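Ticket 3441: Movie stops at the 19 minute mark on the Delleo app
Status: Solved
Opened: August 9, 2020

So excited to finally have Gorkolcombe at home on premiere weekend, and then it froze! The picture stops at 19 minutes, the sound keeps going for a bit, and then I get error 500. I'm on a Perron streaming box with the newest Delleo app. Trailers play great, and so does everything else on my watchlist (I got through half of Drudov last night without a hiccup).

Tried so far:
- Restarted the box and the router
- Signed out and back in
- Played it on my phone, where it runs perfectly and looks wonderful 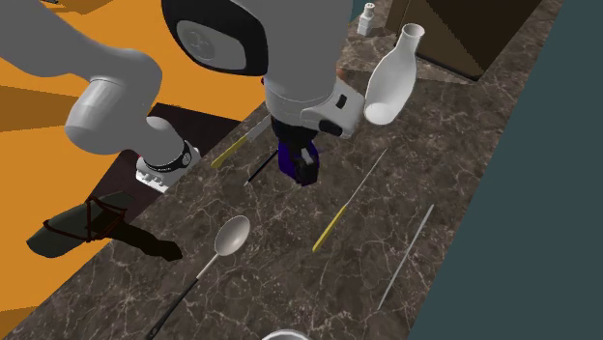
Arm over the counter, fingers open

Reply from Delleo support

Thanks for such a clear report, the phone test helps a ton! Error 500 comes from our side, but a bad saved file on the box can keep bringing it back. Please go through these in order:

1. Open Settings, then Apps, then Delleo, and pick Clear Cache. Your watchlist is safe.
2. Set video quality to HD and start the movie from the beginning. Let it run past the spot where it froze.

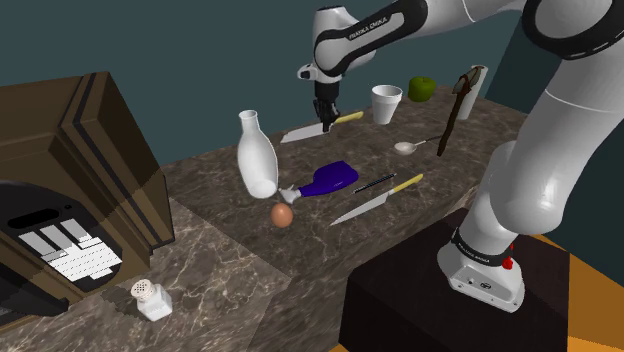

3. If it plays, switch quality back to Auto and jump to the same spot again.
4. If it still stops, turn off surround sound in the Perron menu and send us the app build number.

Update from customer

Steps 1 and 2 got me past the freeze, hooray! Step 3 broke it again, same spot, same error. With surround off it plays on Auto too. Build is 1909. Now I can get to the big train station number everyone is raving about!

Reply from Delleo support

Love to hear it! Build 1909 has trouble with the surround track on this title, and your notes are now with the app team. Keep surround off for Gorkolcombe until the next app update. Enjoy the second half, the songs get even better!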